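Wrist view and fixed view in the Savo packing method

Posted by Graren Lab Desk
Our group is reproducing the Savo method, which trains a packing policy on wrist and fixed views together. May the wrist view be dropped?
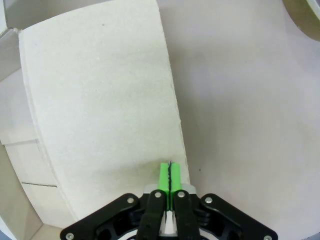
How many demonstrations did the original study use?
The authors report 2,000, of which 50 were held back for testing.

Asuka Ebihara
We advise keeping both views. The fixed view records the state of the carton, such as all four flaps standing open while a hand rests on the bubble wrap, and the policy depends on it before closing.

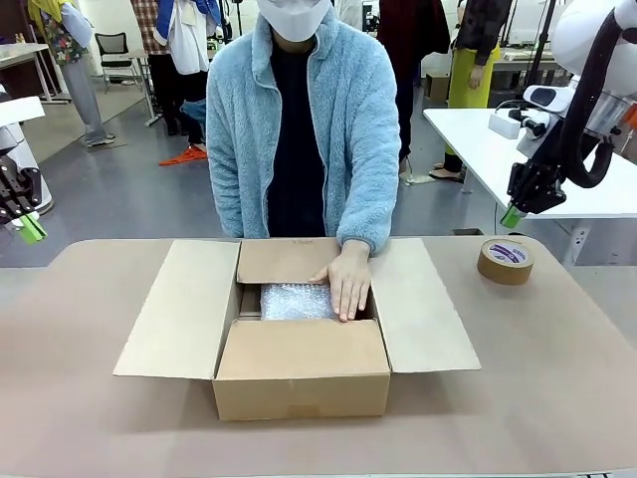
Labels in the Savo method are assigned by stage, and each stage requires a written definition. "Insertion" should cover moments when a hand is still pressing the wrapped item down inside the carton. Tape use belongs to a later stage.

oda_507
Keep both. Wrist only did poorly for us.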